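Chapter 4
Care of Writing Surfaces

Chapter Objectives

After completing this chapter, the student should be able to:
identify the parts of a framed whiteboard and state the purpose of each;
select an eraser, cloth, or cleaning liquid suited to the condition of the surface;
remove fresh and aged marker from a small board without spreading the ink;
record the care of shared boards on the form used in the workplace.

Key Terms
dry-erase marker, ghosting, ledge, residue, spot erasing, writing surface

4.1 Introduction

Whiteboards are found in classrooms, clinics, workshops, and offices, and their care is commonly assigned to the staff who clean the room. A board that is wiped correctly remains readable for many years. A board that is neglected develops a gray film, and later writing becomes difficult to read from the back of the room. The student who has completed Chapter 3, Care of Desks and Tables, will find that several of the same rules apply. Work is done from the clean area toward the soiled area, tools are checked before use, and no liquid is applied until its label has been read.

Small framed boards require separate attention. They are moved often, laid flat on tables, and stored in stacks. The frame collects dust at the corners, and the ledge collects the fine powder left by erasing. Clips and other fittings on the frame should be left in place during routine cleaning unless they are loose.

4.2 The Erngate Training Rooms

The examples in this chapter are drawn from the training rooms at Erngate, where 40 small boards are shared among 12 groups of students. Before the present procedure was adopted, boards were wiped with whatever was at hand, including paper towels and coat sleeves. Ink remained on many of them from one term to the next. Under the present procedure, each board is erased dry at the end of every session and washed at the end of every week. The washing of one board takes nearly 10 minutes when the frame and ledge are included.

4.3 Dry Erasing

Dry erasing is the first step in all board care. The board is placed flat on a firm table or hung at chest height. The eraser is held with its full face against the surface. Strokes begin at the outer edge of the mark and move inward, so that loose ink is gathered and does not spread over the clean area. Pressure should be even. A loaded eraser is brushed clean outdoors or over a bin before work continues.

When a board carries writing in one area only, spot erasing is sufficient. The eraser is set down beside the mark and drawn across it in short, overlapping strokes.

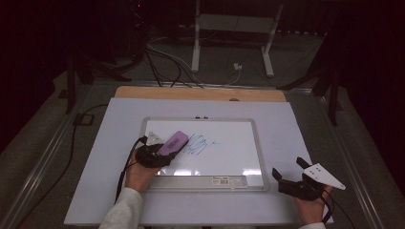 Chapter 4 prepared by Nouhaila Shehata
Reviewed by Peninah Athumani
Bakilana Institute, Facilities Care Series. Revised 5 Sep 2020

Figure 4.1. A purple eraser set beside blue marker on a small framed board.

Looping marks of the type shown in Figure 4.1 hold more ink where the lines cross. These points may need 2 or more passes. If color remains after repeated dry strokes, the student should stop and proceed to the method given in Section 4.4. Continued rubbing can dull a glossy surface.

4.4 Damp Cleaning

Damp cleaning removes residue that the eraser leaves behind. A soft cloth is moistened with clean water and wrung out until it no longer drips. The surface is wiped from top to bottom, then dried at once with a second cloth. The ledge is wiped last. Paper labels on the frame or ledge must be kept dry, as they are used to identify the board when it is returned to storage.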